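Orunix two-finger gripper, three weeks in

Four stars. Would be four and a half if the manual was readable.

Bought this to replace the Vieira gripper we'd been using for kitchen work. Paid 349 for it, bracket and cable included, finger pads extra (annoying at this price). Came quickly, well packed, one screw missing from the bag. Used one from the drawer.

Fitting was easy enough. Four bolts, one plug, done before lunch. The cable is another matter. Stiff, and longer than it needs to be, so it stands up in a loop over the top of the gripper and gets in the way whenever the wrist turns right round. Tied ours back in the end. Vieira ran theirs down the inside and I do miss that.

Main test was spoons off plates, 100 goes with each gripper. Same worktop, same lights, same arm. Spoons sound simple, they aren't. Handle sits low against the rim, bowl is slippery and curved, and if the finger comes down a touch too far it just pushes the whole plate along. Vieira managed 68. Orunix got 81 and most of the misses were in the first half, before I'd turned the closing speed down. Default speed is far too quick for cutlery, change it straight away.

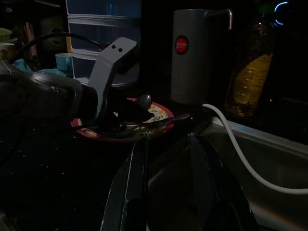 Dim light next. Ran a batch in the evening with the big lights off, as a kitchen is hardly ever lit like a workshop. The gripper doesn't care obviously but the wrist camera does. We're using the Flevari one, and it got the plate rim every time and lost dark handles on the dark worktop more often than I'd like. Not Orunix's fault, but worth knowing if you're buying the two together. Turning up the exposure helped a bit and made everything blurry when the arm moved. Swings and roundabouts.

Grip strength is good. Set at 100 it'll hold a full mug by the handle without slipping, though I wouldnt use that on anything thin. For spoons and forks I've got it down near the bottom of the scale. Feedback is a bit vague down there, it'll say it's holding something when it's closed on nothing. Happened maybe one time in ten. Firmware update in April is meant to sort it, will see.

Noise: quieter than the Vieira. Slight whine on opening.

Controller is the Tastero box, which isn't on the official list but works fine. You do need to set the port by hand, page 12 of the manual, ignore page 11 becuase it's for the old model.

Worth the money for small awkward stuff. If you only pick up boxes and tins keep what you've got. Still waiting on the spare pads, will add a note when they turn up.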